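Kulcombe Wipe-Clean Table Cover, Check

Item 647
Sold by the piece, hemless, in the Sand Check and Slate Check patterns. Made for Stekamley Table & Kitchen by Kowalchuk Coated Fabrics.

The Kulcombe is our everyday cover for kitchen tables, porches and break rooms. It has a smooth coated face that wipes down with a damp cloth and a brushed back that keeps it from sliding on a finished tabletop.

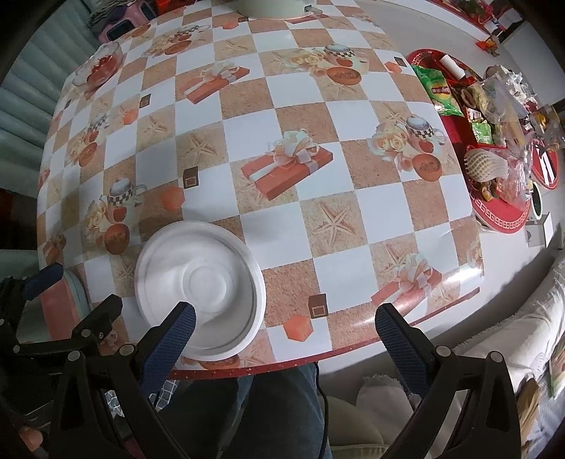 Brown and white checks on the table

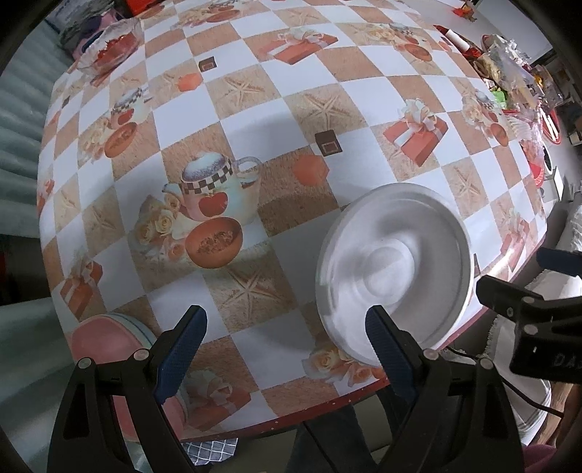
Sizes
Small square, seats two to four
Medium rectangle, seats four to six
Large rectangle, seats six to eight
Round, with or without umbrella hole

Measure the top of your table and add the drop you want on each side. A short drop is best where people sit close in, and where there are small children who might pull on the edge. If your size falls between two of ours, order the larger one and trim it. The fabric does not fray, so any sharp pair of household scissors will do. Cut from the back, along a pencil line.

Care
Wipe with warm water and a little dish soap. Do not use bleach, scouring powder or anything with acetone in it. The cover can be hand washed in a tub but should not go in the washing machine or dryer. Do not iron the coated side. Fold lines from shipping will relax after a day or two on the table. To speed this up, lay the cover face down on a clean floor in a warm room overnight.

Tomato sauce, mustard and ballpoint ink should be wiped up right away. Ink in particular will sink into the coating and we have not found a cleaner that removes it completely. Always put a trivet under hot pans.

Which cover to choose
The Kulcombe is the middle weight of our three. The Prarnia is thinner, costs less and is sold mainly for parties and short seasonal use. The Stekamley Heavy has a felt back and is a better choice if you want some padding over a good wood table. All three come in Sand Check. Slate Check is made in the Kulcombe only.

Ordering
Up to 40 covers ship from stock. Larger orders are cut to order, and the maximum for a single order is 600. Swatches of both patterns can be requested with any order. Uncut covers can be returned in the original sleeve. Trimmed covers cannot be returned unless there is a fault in the coating.

The round size with umbrella hole is out of stock in Slate Check and is expected back in January.

Page updated 4 October 2020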